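Fosero Mineral Wall Finish — Deep Green

Fosero is a trowel-on finish for interior walls. It goes over primed drywall, plaster or sound masonry and dries to a hard, slightly grainy surface that looks like stone. Deep Green is the darkest color in the range and works best on one full wall with lighter gray beside it.

The pattern comes from the second coat. Working in short, crossing strokes gives more veining, and long strokes give a quieter surface. No two walls come out the same, so order a sample board before you commit to a full room.
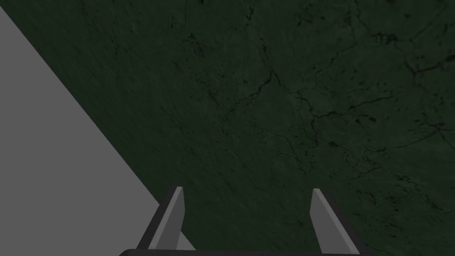

Each tub is mixed at the Wurkcombe plant and carries a batch number on the lid. Use one batch per wall. If you have to use two, change over at a corner.

Details

Tub size: 5 gallons
Time between coats: 19 hours
Coats: two, plus sealer
Use by: 60 days after opening, lid closed
Cleanup: soap and water

Fosero can be sealed matte or satin. Matte hides trowel marks. Satin wipes down more easily and suits hallways and workrooms. Do not use either one inside a shower or on an outside wall.

Hanging things on a finished wall is fine once the sealer has cured. Drill slowly with a masonry bit — a hammered nail can chip the edge of the hole. Small chips can be filled with leftover mix from the same batch.
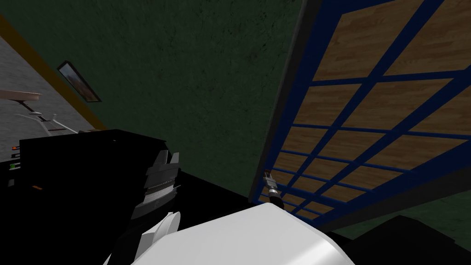

Ordering

Fosero ships from our Escobar warehouse. For jobs over 1,000 square feet, ask for Nidia Grajales, who handles contractor pricing. Color questions go to Osian Ifans. Opened tubs cannot be returned.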